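Talk notes: Darcy Marchand and the Missing Second Set
Long version, for the library evening

Lights can stay up. Check that the person at the back can hear me before I get going, because last time I went a good ten minutes talking into a microphone that wasn't switched on, and everyone was too polite to say so.

Start with the song. Play the opening of "Carry the Lamp" and let it run until she comes in with the first line, then fade it. Don't talk over it! People always smile when they hear that voice, and I'd like to see the smiles before I start on the complicated part.

Good evening, everybody, and thank you for coming out in February, when there are much easier places to be. I've been a Darcy Marchand fan since I was old enough to reach my aunt's record player, so if I wander off the path tonight it's only because I love the subject, and you're welcome to wave at me until I come back.

For those of you who didn't grow up with her (I see a few younger faces, hello), a quick sketch. She came out of Gudton, sang in her uncle's supper club, got noticed by the people at Pilteo Records, and for a few years you couldn't get your hair cut in this part of the country without hearing her. Then there was one night at the Pelletier Theater. She sang the first set, went to her dressing room, and didn't come back out. The audience waited, the band played something to fill the time, and finally a man in a dinner jacket walked on and told them all to go home.

Pause here. Sip of water.

If you've read about that evening at all, you've most likely read the Ukero version. Ukero was the gossip weekly with the yellow cover, my mother hid hers under the ironing. Their story was that Darcy had a screaming fight with her manager over money, that a mirror got smashed, and that she left by the fire escape in her stage dress with a bandleader waiting in a car. It's a wonderful story. I told it myself at parties for years, with gestures.

(Do the fire escape gesture if the room feels friendly.)

What I want to do tonight is go back through who said what, and when they said it, because the order matters a great deal with these things. The first printed account was a short paragraph in the Gudton morning paper. It says Miss Marchand was taken ill, tickets would be honored at a later show, and the management regretted the inconvenience. There's no mirror in it and no bandleader. The mirror shows up in Ukero a couple of weeks later, and it comes from "a friend close to the singer," who isn't named then or at any time after that.

Now, I have a soft spot for friends close to the singer. I've read so many old magazines by now that I feel I know the fellow personally. He's always near the dressing room door, he always has excellent hearing, and he never seems to have bought a ticket. Sometimes he's real and frightened for his job. Sometimes he's a writer with a page to fill by noon. You can't tell from the page which one you've got, and I'd ask you to hold on to that thought for later.

Next section: the dresser. Slow down here, this is the part people ask about.

The person I trust most about that night is Consolacion Magbanua. She was Darcy's dresser, she did the hems and the hair and the hot tea with honey, and she traveled with her for 4 years. She was in the room during the break. As far as I can find, she was never interviewed at the time, by Ukero or anybody else. I suppose the reporters walked right past her to get to the manager, who was taller and had a cigar.

She did talk about it much later, on a cassette her niece made at the kitchen table, and the family very kindly let me listen to it on two afternoons. You can hear a kettle on it, and a dog. Consolacion isn't telling it as a big scene at all. She's mostly talking about a zipper. She spends a long time on the zipper of the green dress, which had been repaired and wasn't holding, and then she says, almost by the way, that Darcy sat down and couldn't get her breath to go low enough, and said, "Connie, I haven't got the second half in me."

Read that line twice. It deserves it.
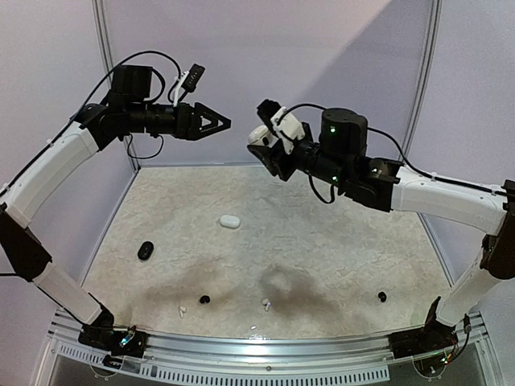

She goes on to say that the manager came in and there were words, yes, so the fight wasn't made up out of thin air. But the way she remembers it, he was mostly worried about the hall. There were 200 extra seats down front that night, folding ones, sold at the higher price, and he knew precisely who he'd have to pay back. He raised his voice. Darcy didn't raise hers. Consolacion says she remembers because the quiet was worse.

And the mirror? Somebody asks her about it on the tape, the niece I think, and she laughs out loud. She says it had been cracked since before they got there, and that she'd hung a scarf over it that same afternoon because Darcy thought a cracked mirror was bad luck on an opening night. So there was a broken mirror in the dressing room, if you want to be fair to Ukero. It just wasn't broken by anyone in the story.

If there's time, tell the one about my aunt and the hand mirror. If the clock's past 7:30, skip it.

Now the bandleader in the car. I'd dearly love to have solved this one for you. I've found a parking receipt and two people who contradict each other, and that's the whole of it. The stagehand's son says his father helped Darcy into a taxi at the side door with a coat around her. The bandleader himself, in an interview when he was well over 80, said he'd driven her home, and then later in the same interview he said he'd been in another city that week. I don't hold it against him. I can't tell you where I was last Thanksgiving without asking my sister.

(Careful, some of his family may come. Be kind, he was a lovely arranger. Mention the strings on "Harbor Road.")

What about the tapes? Somebody always asks, so let me get there first. Pilteo had a recorder running in the Pelletier that night, for a live album that never came out. The box for the first set survives, and I've handled it, with clean hands and a very nervous archivist standing at my elbow. There are 5 songs on it, and she sounds marvelous on the first few. On the last one she shortens the long note at the end of the bridge. I must have heard that a dozen times before I noticed, and once I'd noticed it I couldn't hear anything else.

Play the clip. Long note from the studio record first, then the theater one. Let people compare for themselves and don't tell them what to feel about it.

I'm not a doctor and I don't want to diagnose a woman from one short note. It could have been a cold. It could have been nerves, or the zipper! But it does sit very comfortably beside what Consolacion remembered, and it doesn't do much for the fire escape.

A word about why the fire escape won anyway. Ukero sold a great many copies, and the Gudton paper ran its paragraph on a page with the feed prices. The manager never corrected the story, and I've come around to thinking he preferred it. A star who storms out can be booked again in the fall. A singer with trouble breathing is a harder thing to sell to a theater owner. And Darcy herself only ever said, when she was asked, "I went home." She said it on the radio, she said it to a man from the television, and she signed it on a photograph for a fan in my own town who'd written to ask. I've brought the photograph tonight, it's on the table by the coffee, and please do look but keep your cup on the other side.

Questions next. Repeat each one into the microphone before answering, as the back rows can't hear. Likely ones: did she ever sing again (yes, small rooms, mostly church benefits, and she was happy doing it), is the cassette going to be released (the family's decision, and I won't push them), what became of the green dress (I don't know, and I'd love to).

Before the room breaks up, thank the library and the Magbanua family by name. Then put on "Harbor Road" while people get their coats, the whole record side, and leave it playing until the last person's out the door.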